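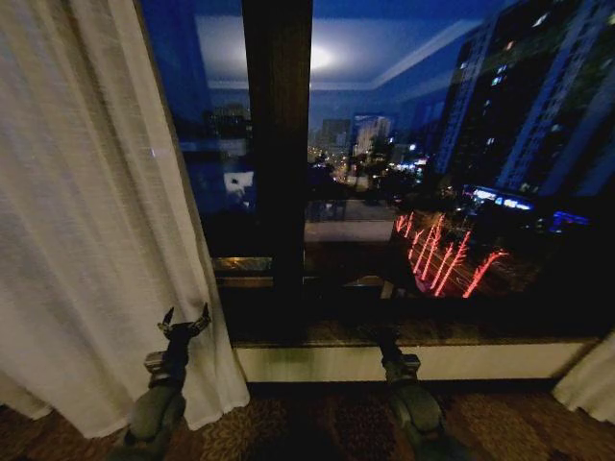

Zimmerroboter im Spätdienst: Wer übernimmt was, und wie plant man die Schichten?

Maricel Sarmiento
1 Jun 2018

Ich leite die Hausdame-Abteilung eines Hotels mit 112 Zimmern. Ab Oktober sollen zweiarmige Geräte von Giltari einen Teil der Abendrunde übernehmen: Vorhänge zuziehen, Fensterbank abwischen, Kleinteile vom Boden aufnehmen. Den Auftrag erhält das Gerät aus der Dienstplansoftware Kindano. Bisher gehen abends 4 Kolleginnen durch die Etagen. Die Direktion rechnet mit der Hälfte. Mich interessiert:
Wie verändern sich die Aufgaben der verbleibenden Kräfte tatsächlich?
Wer zeichnet das Zimmer ab, wenn das Gerät gearbeitet hat?
Gibt es bekannte Schwierigkeiten bei bodentiefen Fenstern nach Einbruch der Dunkelheit?

Bastien Chevalier

Zur letzten Frage: ja. Bei Nacht überlagern sich auf der Scheibe die Stadtlichter und das Spiegelbild der Deckenleuchte. Eine rein kamerabasierte Erkennung kann Reflexe als Gegenstände auf der Fensterbank werten.

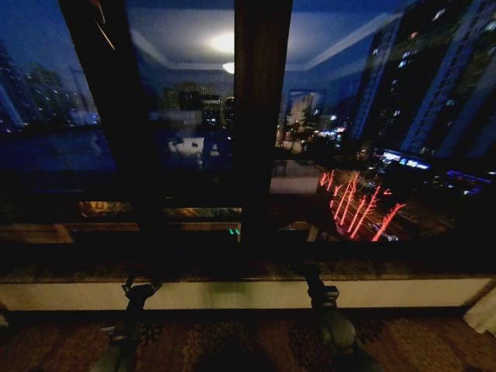
Abhilfe: Deckenlicht dimmen, Fensterbank und Vorhangkante je Zimmertyp einmal bei Tag und einmal bei Nacht einlernen. Helle, dünne Vorhänge grundsätzlich vom oberen Drittel her führen, sonst schleift der Saum und der Greifer fasst Teppich mit. Dunkle, glänzende Bänke brauchen einen eigenen Datensatz, weil Wischspuren darauf schlecht erkannt werden.

Zu den Schichten: In unserem Haus (Fallgate, 200 Zimmer) ist die Abendrunde nicht kürzer geworden. Die Laufwege sind geblieben, dazu kamen Störungsquittierung und Nachkontrolle. Pro Schicht ist eine Person als Bedienerin eingeteilt. Das gehört in die Stellenbeschreibung und in die Eingruppierung, und zwar vor dem Start. Abgezeichnet wird bei uns immer durch eine Person, das Geräteprotokoll liegt nur bei.

Nghĩa Lương

Betriebsrat einbinden!! Kameras im Gästezimmer sind außerdem ein Datenschutzthema.

Clotilde Ferrand

Ergänzend zu Bastien: Die Zahl der Direktion würde ich mir aufschlüsseln lassen. Bei uns lagen nach der Einlernphase über 100 Störmeldungen im Monat an, die meisten wegen Vorhängen. Die Bearbeitung stand in keiner Kalkulation. Zwei Kolleginnen haben die Schulung gemacht und wollen nicht zurück, eine dritte hat die Arbeit am Tablet abgelehnt und ist in den Frühdienst gewechselt. Solche Wechsel rechtzeitig abfragen. In Kindano lässt sich die Nachkontrolle als eigene Tätigkeit mit Zeitwert anlegen (Stammdaten, Tätigkeitsarten), dann taucht sie auch in der Auswertung auf.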